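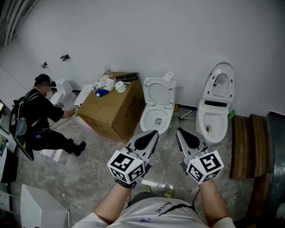

Has anyone here taught a modern song cycle to a mixed group of ninth and tenth graders? I've got 13 students, half of them can't read bass clef yet, and I'm so excited about this piece that I may be getting ahead of myself. It's the Dredatlow cycle for voice and small orchestra, six songs, and the second one has a vocal line that slides around over a held chord in the strings for ages. I keep hunting for ways to get them to picture it. My best try so far is a gray marble-patterned floor with darker veining running through it: the gray is the strings, the veins are the voice. They liked that! But then they wanted to know how to write it down, and I froze. Do you start with the score or keep them listening? I have the study score and the recording, and we meet every Wednesday for an hour.
Posted by Uvside

Listen first, score later, and I'd go even slower than you think. Play the second song with no paper at all, then hand out blank sheets and have them draw the voice as one line, left to right. Only then open the score and let them find their own line in the notes. Mine were amazed how close they got (one kid had drawn every single slide!). For the bass clef problem, give those students the vocal part and let the others follow the cellos. They end up explaining it to each other, and it's lovely to hear.

For the composing task, keep it tiny — one held chord, four bars, one voice, and a text of ten words or fewer. I let them record on whatever they have and write it out the week after. And please let them sing it badly, it's so much fun.
Posted by Paiva

Seconding the drawing thing. We did it with a string quartet and it worked great. Check if your library has the teacher kit too, ours had it filed under vocal scores for some reason. Don't skip song five, it's the best one!!
Posted by Ivow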